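Print this story E-mail this story

Tidying the counter is still the slow part

Windia, a small automation firm, has spent the winter trying to establish which routine jobs in a shop or kitchen a machine can be left to do alone. Its answer so far is a short list. Wiping a flat surface is on it. Clearing a table after people have used it is not.

The difficulty is in the mix of objects. A black cup with a glossy side and a cream band, a headset with a padded band and trailing straps or cables, a piece of crumpled paper: a person sorts these in a few seconds and thinks no more of it.

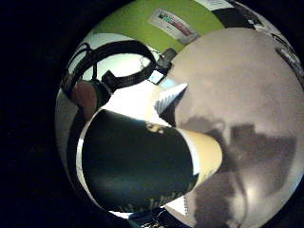
By ANALYN TOLENTINO
Staff Writer

Each of the items calls for a different grip. The cup is rigid, and a gripper can close on it from the side if it has judged the diameter correctly. Dark, shiny surfaces return poor depth readings, so that judgment is often wrong. The headset changes shape when lifted. Paper can be waste or a receipt somebody needs.

Rommel Dagdag, who runs the test program at Windia, said the firm scores a chore as complete only when no person has stepped in. By that measure, its current system cleared a mixed table in 35 of 100 attempts. With cups alone the figure was 40.

"The gap between those two numbers is smaller than we expected," Dagdag said. "It tells us the clutter is only part of the problem. The cup by itself is still hard."

Most failures came in the first contact. The gripper arrived slightly off center, pushed the cup, and then had to locate it again. A second attempt was permitted under the test rules. A third was not.

Speed was recorded separately. A successful run with the mixed table had a median time of 2 minutes, and the clock did not include setting up the arm. Lorna Salazar, who manages a stockroom and advises the firm on shop-floor work, said that pace would be acceptable overnight and of no use during opening hours.

"I would put it on after closing," Salazar said. "I would want to see it finish first."

Straps and cords remain outside the scope of the present system. They sag, they loop over other things, and the point where a hand takes hold of them decides what the rest will do. People settle this by feel and adjust as they go. Windia has a set of trials with straps planned for March, using a softer fingertip made by Viltano.
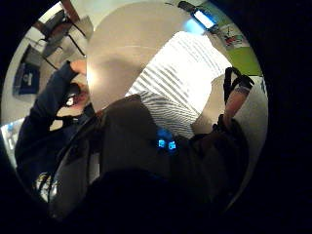 What the trials will measure

The March trials will cover picking up a single strap, hanging it on a hook, and separating it from a second strap lying across it. The last of these is expected to have the lowest score. No target has been published.

Dagný Sveinbjörnsson, an engineer at Viltano, said the new fingertip deforms under light load and reports the direction of slip. It wears faster than the hard version and has to be replaced as a matched pair.

Working close to people is a separate question. The present arm stops when anyone comes within reach, which keeps it out of any room where staff are moving about. Afshin Bakhtiari, who writes the control software, said a reduced-speed mode is being tested but will not be used in the March work.

Results are to be released in May. Windia said it has no plans to sell a table-clearing machine this year.

Print this story E-mail this story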